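Newsroom > Press Releases > Research

Skallthorpe Opens Hand-Guided Robot Training Program for Office Tasks

January | Skallthorpe Press Office

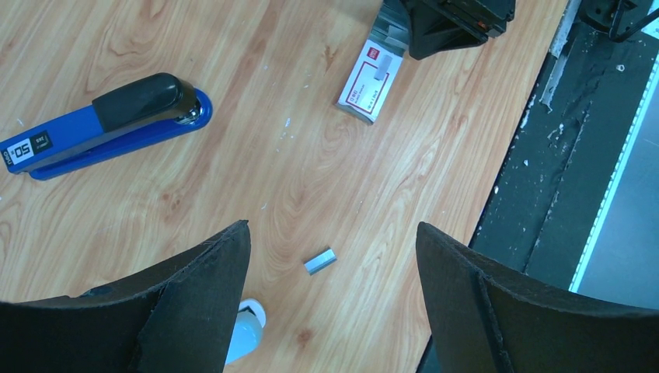

Small Parts, Taught by Hand

HURARI - Skallthorpe today announced Rillow, a program in which operators teach a two-fingered robot everyday desk work by steering it through each task with a remote control. The first task is refilling a stapler, beginning with a strip of staples lying flat on a wooden table.

The first release contains 2,620 demonstrations recorded by 11 operators over nine weeks. Each one pairs the operator's commands with video from a camera at the robot's wrist. Unsuccessful attempts have been kept and labeled.

"A thin strip of metal on a flat surface is hard to pick up, even for a person driving the arm," the company said in a statement. "We want the robot to learn from how people handle that difficulty - including the second and third tries."

The Nwosu Laboratory will use the recordings to compare remote control with direct hand guiding. Access for outside research groups will open in the spring.

Contact: Skallthorpe Press Office | © Skallthorpe. All rights reserved. | Back to top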